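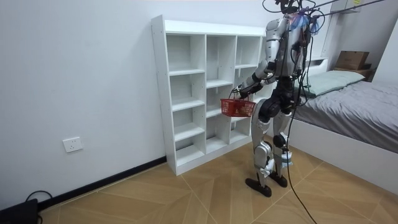

**Figure 3.** A small bedroom with open-cube shelving against the back wall.

### 4.2 Does open shelving reduce what people keep?

The claim that open storage makes households keep less has been repeated so often in the home-advice literature that it is seldom cited to anything. Its usual form is simple. A closed cupboard hides its contents, hidden things are forgotten, and forgotten things pile up. Take the doors away and the occupant, faced daily with the evidence, will begin to throw things out. We set out to find the studies behind this account and found very few. Most of the sources that state it with confidence point to one another, and the two that report any measurements of their own looked at kitchens, where food goes off and supplies its own reason for clearing a shelf.

Bedrooms are a harder test. Little in a bedroom expires. Clothes, books, chargers, letters and outgrown toys can sit for years without causing anybody trouble, and small bedrooms (Figure 3) are where the advice to use open units is given most freely. We therefore limited this part of the study to rooms used mainly for sleeping, and left out studio flats, box rooms used as offices, and guest rooms.

The sample came from two towns. In Hestham we recruited through letters left at 283 addresses, and 131 households replied. After we had removed those without a suitable room, and those who had moved or refurnished in the previous year, 74 remained. The Argate households were recruited later and by word of mouth, and we do not pool them with the Hestham group. People who are willing to let a stranger look at their shelves are probably not typical of people in general, and those who pass the invitation on to a friend are likely to pass it to a friend with similar shelves. We use Argate only as a check on the wording of the questions.

Each household was visited once and sent a written form six months later. At the visit, the fieldworker recorded the type of storage in the room, whether it had doors, and how full it was on a scale of 6 points running from bare to overflowing. The occupant then filled in a short questionnaire on what had been thrown away, given away or moved elsewhere in the house since the new year. The later form repeated these questions.

On the face of it, the result supports the popular view. Occupants with open shelving reported getting rid of more things than those with closed cupboards, and they did so on both occasions. Had we stopped there, this section would be shorter and would agree with everyone else.

There are three reasons for caution. The first is that the measure is a report, and people with open shelves may simply be better placed to remember what used to be on them. A gap on a visible shelf is a prompt. A gap behind a door is not. The difference we found could be a difference in memory alone, and nothing in our design allows us to rule that out. We had hoped that the fullness scores would settle the matter, but they did not. Open units were scored as slightly less full at the visit, but most occupants knew the date of the visit beforehand, and several mentioned having tidied for it. It is much easier to make an open shelf look tidy for an afternoon than to empty a wardrobe.

The second is movement within the home. The question about things moved elsewhere in the house was added late, after the Argate trial, and it turned out to matter more than any other on the form. Once moved items are separated from discarded ones, most of the apparent advantage of open shelving goes. What left the bedroom shelf went to the loft, the garage, the space under the bed or, quite often, a closed cupboard on the landing. Studies that look at one room and stop at its door will count all of this as clearing out. We suspect that a good deal of the published enthusiasm rests on exactly this mistake, though the authors concerned do not give enough detail for us to be sure.

The third is choice. Nobody was assigned a type of shelving. People who already own few things can put them on display without embarrassment, and people who own many will want a door to close. The advice takes a habit that certain households have and credits it to their furniture. Longer studies might untangle this, but we are not hopeful, as the households most often followed over time are those that have just bought something, and a new purchase brings its own burst of tidying. The makers of the Serra range, which was the most common open unit among our Hestham households, supply a leaflet that encourages buyers to sort their belongings before assembly. Anyone who follows it will own less by the time the shelf is up, and would have owned less had they sorted their belongings and bought nothing.

The Jircombe survey is sometimes put forward as an answer to objections of this kind, as it asked the same tenants about their storage before and after a change of fittings. We have read it with some care. The change of fittings came with a change of flat, and in most cases the new flat was smaller. Moving house is the best-known occasion for throwing things away, and the survey makes no attempt to allow for it. Its tables also leave out tenants who rented storage space elsewhere after the move, on the grounds that their belongings could not be inspected. These are the very people one would most like to hear about.

We do not claim that open shelving has no effect. Some occupants told us that dust alone had made them reconsider a row of ornaments, and we have no reason to doubt them. Others had bought baskets and lidded boxes to fit the openings, and had thereby turned an open unit back into a closed one at further expense. Our form treated both as open shelving, a fault we noticed too late to correct. Any later version should record boxes and baskets separately and should ask when they were added.

For the estimates in Section 5 we have therefore dropped storage type as a factor and kept only floor area, length of stay and the number of people sharing the room. Readers who wish to restore it will find the fullness scores for Hestham in the appendix, together with the wording of both forms. The Argate answers are given there too, but the question on moved items was worded differently in that group and the two sets should not be compared.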